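Measuring flour: cups or scale?

vega_bakes
Okay, settle this for me. My grandma's cornbread recipe is all in cups and I've made it for years, but my sister-in-law gave me a scale and now she acts like I'm a caveman every time I scoop. Does it matter for something as forgiving as cornbread?

inho_y
For cornbread, no. For bread, yes. I weighed my "one cup" of flour five times and no two matched. That's why my loaves kept coming out like bricks - I was packing it in without noticing.

rosalia_f
Disagree on the cornbread! Cornmeal grinds are all over the place. I switched to the Losstead coarse and my usual scoop gave me sand. Weigh it once, write the number on the card, done.

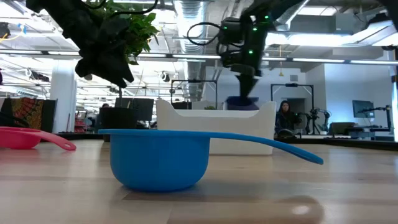 my blue cup, with the pinkish-red one off to the left

vega_bakes
But then I have to rewrite the whole card, and it's in her handwriting :(

rosalia_f
So tape a note to the back. I did over 2 dozen of my mom's that way one Wednesday night.

TainaT
Team cups here. People baked just fine before scales were on every counter. Fluff it, spoon it in, level with a knife.

inho_y
Fluff and spoon works if you do it the same way every time. I don't, lol.

vega_bakes
Trying it both ways this weekend. Does anybody put sugar in theirs?

TainaT
Oh no, don't start that one.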